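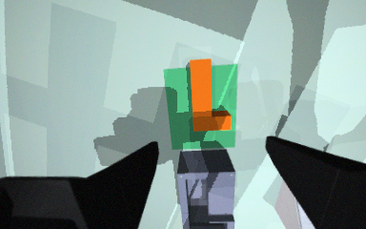

Filed under: Workshop & Money

The arm budget, round two

Posted by Syafiqah Chong in April | 14 comments | 31 shares

So I've been going back and forth on this gripper for weeks now, and since a few of you asked how the spending plan was coming along, I thought I'd better write it all down before I change my mind again.

Quick catch-up if you're new. Kamarul Tarigan and I run a very small business (two of us, one bench, far too many tubs of screws) and we want to buy our first proper robot arm to do the boring fitting jobs. Picking up little brackets, turning them the right way round, setting them down where they belong. I can do it by hand, and I do, but my wrists have started having opinions about it.

The big lesson from round one was that I budgeted for the arm and pretty much forgot everything else. You look at the price of the arm and think yep, we can stretch to that, and then you find out it arrives with nothing on the end of it! No fingers, no mount, and a cable that's too short for any bench I've ever owned. I put my first spreadsheet in front of Kamarul feeling very pleased with myself and he scrolled to the bottom and said, "Where's the rest of it?"

This time I did the simulation first. It costs us nothing except evenings, and I can try out jobs at midnight in my dressing gown. The orange L-shaped block is standing in for our bracket, and the view is from up close behind the two black fingers, which I love because you get a real feel for how much room you have to play with. The fingers are spread wide and there's a decent gap between them. The L shape is a pain, though. Do you grab it by the tall bit or the foot? I've tried both and I favour the tall bit, but Kamarul reckons I'm making life hard for us when we need to lay it flat.

All of which matters for the money, because gripper choice is where our quotes really split. We've got two of them:

The Claseck gripper is $1,188 and opens wider. It also comes with fingertips you can swap over, so if we end up taking on chunkier parts we're not buying again.

The Venach one is $725. Simpler, narrower, one set of fingers and that's your lot. The person on the phone was lovely and didn't try to sell me anything bigger, which nearly won me over on the spot.

I've also set aside $200 for the bits and pieces: bolts, an adaptor plate, cable ties, the longer cable. Kamarul thinks that's not enough. He's probably right, he usually is about cables.

I was dead set on the cheaper one until I started playing around with those wide fingers. With the gap that generous I can be a bit sloppy about where the block is sitting and still line up on it. A narrower gripper means the part has to be in the right spot every time, and that means making some kind of tray or jig to hold it, and my time on that isn't free either (though I do keep pretending it is). I haven't modelled the narrow one yet. That's this week's job, and I'm going to use the same orange block so I'm comparing like with like.

Things I still haven't costed, in no sensible order. Some sort of guard around the bench. Whether our insurance cares. A sturdier bench, because the current one wobbles if you lean on it to write a label. Spare fingers. And power, as the only free outlet is currently running the kettle and I'm not giving that up.

We're also looking at Poto for the arm on a lease instead of buying outright. The monthly cost would be easier to swallow over winter when work goes quiet, but I'm a bit wary of paying for something every month before it's done a day's work. If you've leased gear for a small shop, please tell me how you found it, even if it was a disaster. Especially then!

Right, I'm off to argue with Kamarul about cable ties.

14 comments

Recent posts
What I got wrong in the first arm budget
Do we really need a new bench?
Sorting screws, a love story
Leasing or buying: the questions I'm asking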